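In praise of the dull half hour

Dec 29, 2021

There is a folding cell at the back of our building in Wulldale that I have looked after since it was bolted together, and I have grown fonder of it than a grown adult probably should. It has two arms, a padded table with a cloth top, and an aluminium frame around the lot, and it spends its days handling sportswear. Visitors always want to see it fold. What I would like to talk about is the half hour before it folds anything, which I think is the best-spent time in the whole shop and the first thing people try to get rid of.

My routine is an old-fashioned one. I wipe the fingers, and I run a thumbnail down the groove on the inside of each one, where the lint likes to settle. I check the screws at the wrist. I smooth the table cover out from the middle with the flat of my hand, the way my grandmother did a bed, and then I bring each arm down very slowly until the fingertips just kiss the cloth, and I write down the height. After that come two garments, folded at quarter speed, with me standing there drinking tea.

I know how this sounds. The line planners at Drakow, where I did a spell before coming here, used to say that a machine which needs a person to stroke it every morning is a machine that hasn't been finished. They had a point, and they had a nice chart as well. Their view was that you set up once, properly, and then you let the software keep an eye on itself until it complains.

My trouble with that is cloth. If you are stacking tins, the tin is the same tin in November as it was in spring. Cloth moves about. The table cover stretches a little, the padding beneath it sinks where the arms press most often, and a fingertip that used to slide under a hem begins to push it along instead. The software sees nothing amiss, as far as it can tell the arm went exactly where it was sent (and it did, bless it!). We once lost the better part of 400 garments' worth of work to a cover that had crept 2 millimetres, and there wasn't one fault in the log.
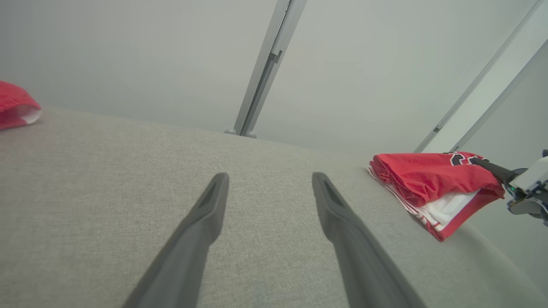 Shiny sports kit is the worst of the lot for this, and I would urge anyone setting up a cell to do their slow runs with it and leave the obliging cotton tea towels in the drawer. Linings slip against the outer layer, so a finger can have a perfectly good hold of the top and no hold whatever on what lies under it. You only learn how hard to press by watching closely, and you have to learn it again whenever the fingers are changed.

A friend at a laundry in Te Moana runs a cell much like ours and has gone the other way, with a full check every 50 hours and nothing in between. It suits them. They do mostly flat linen and I wouldn't dream of telling them to change. But for mixed clothing I will keep my half hour, my notebook (537 entries now, almost all of them boring) and my mug on the windowsill, well clear of the arms.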